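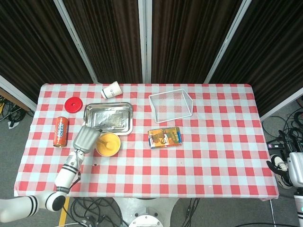
Courses > Everyday Design > Student Projects > Setting and Clearing a Shared Table

Setting and Clearing a Shared Table
Project report by Kathleen Foley and Tipene Baxter

Our question was simple: how do people at Drumham decide what goes where when a table has groceries, dishes and trash on it all at once? We both live in shared houses, so we had opinions before we started!

We kept the checkered tablecloth for every round. The squares made it really easy to write down where a thing had ended up, and Kieran Flanagan (our lab partner in January) came up with a grid code that we used right to the end.

Each person got five minutes. We had 30 people in total, which gave us roughly 300 moves to sort through. That took two weekends and a lot of tea.

The best surprise was the foil. Some people treated a sheet of foil on a tray as part of the tray and moved both together, while others peeled it off first thing and threw it out. Drink cans and paper cups were much less fun, as almost everyone went for those early. A spoon left in a bowl nearly always traveled with the bowl. Lids were the real trouble. If the matching container wasn't close by, a lid got moved again and again, and we loved watching people argue with themselves over it.

Next time we would try a plain cloth too, and a smaller table.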